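Do you really need a bamboo steamer?

5/2/19

I have been rude about bamboo steamers for years. They strike me as the sort of thing people buy after one good lunch and then keep on top of the fridge until they move house. Farzana Mridha, who reads this blog mainly to disagree with it, told me to stop moaning and try one with buns. So I did, with a round basket from Fallahi and a recipe that promised "cloud-like" results. I distrust any recipe that mentions clouds.

I went for small buns, some plain and some yellow. The yellow is supposed to come from pumpkin. You would need a very keen tongue to find it.

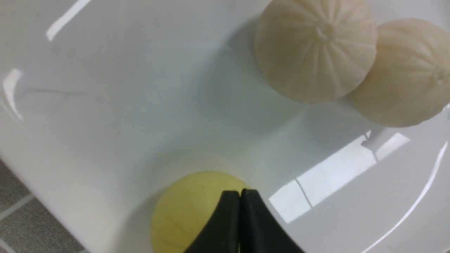
My first grumble is with the recipe, which says to knead "until it feels right". Right to whom? I gave it ten minutes and gave up caring. It also wants you to line the basket with paper cut into neat circles, and I have never in my life cut a neat circle.

The basket itself is better than I expected. The slats have decent gaps between them, and the yellow band round the rim makes it look a bit less like a prop from a restaurant window. I still don't believe the claim that bamboo gives the food a "delicate fragrance". Mine smells of cupboard.

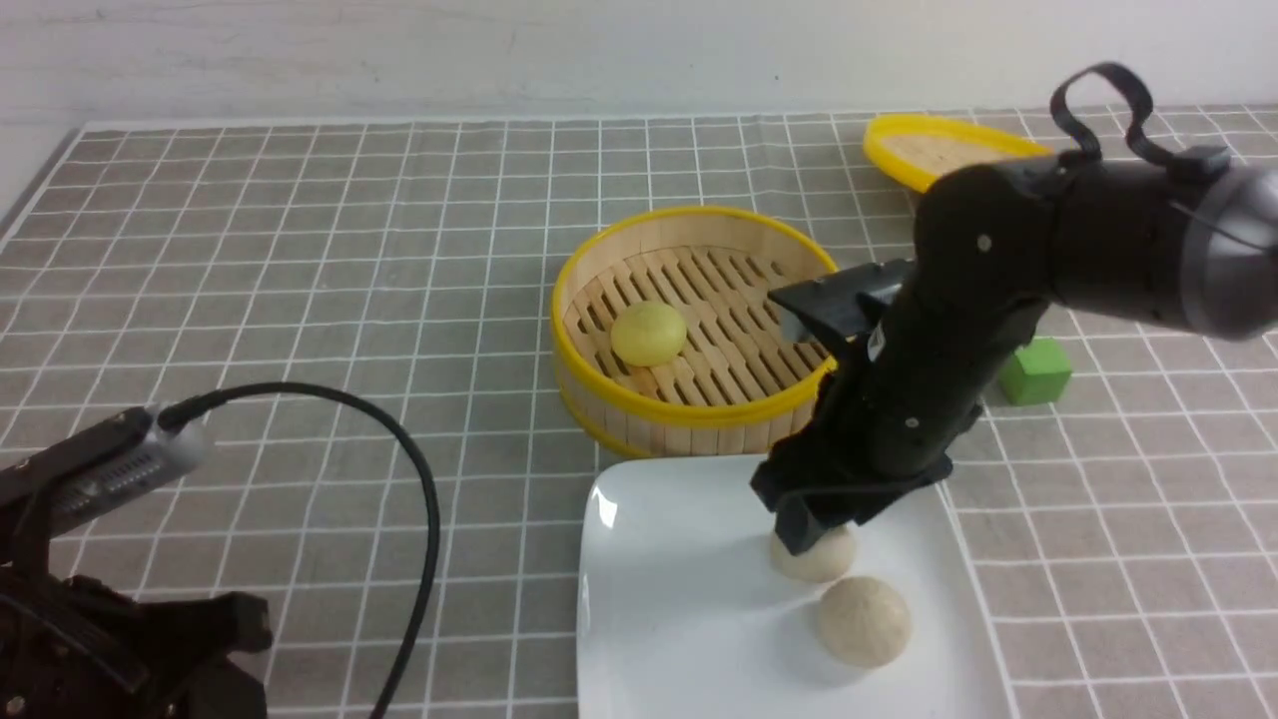

Is it worth the shelf space?

Delia Medina swears by her metal one from Wedier, and I can see why. You can put it through the wash and forget it. Bamboo has to be dried properly — and I mean properly, overnight, with the lid off — or it goes musty and you may as well bin it.

On the other hand, it can go straight to the table, and a plate of buns does look cheerful on a checked cloth.

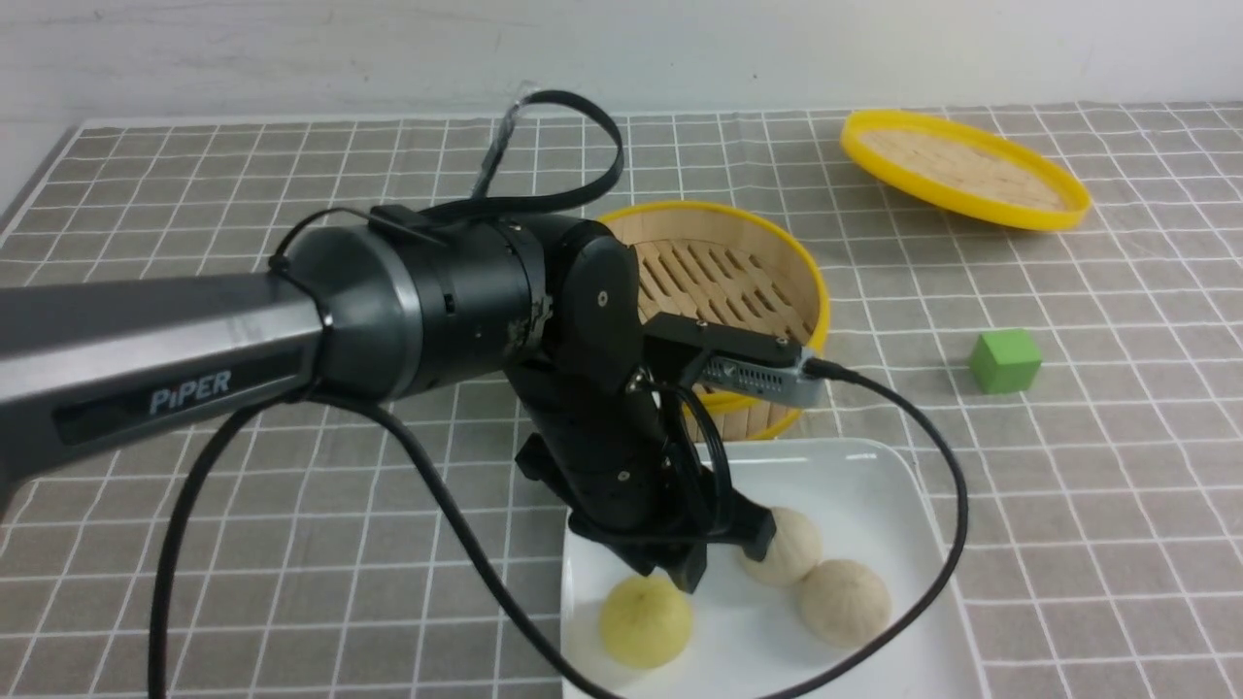 One yellow, two plain, on the square plate.

I'm keeping the steamer until May. If I haven't used it again by then, Farzana can have it.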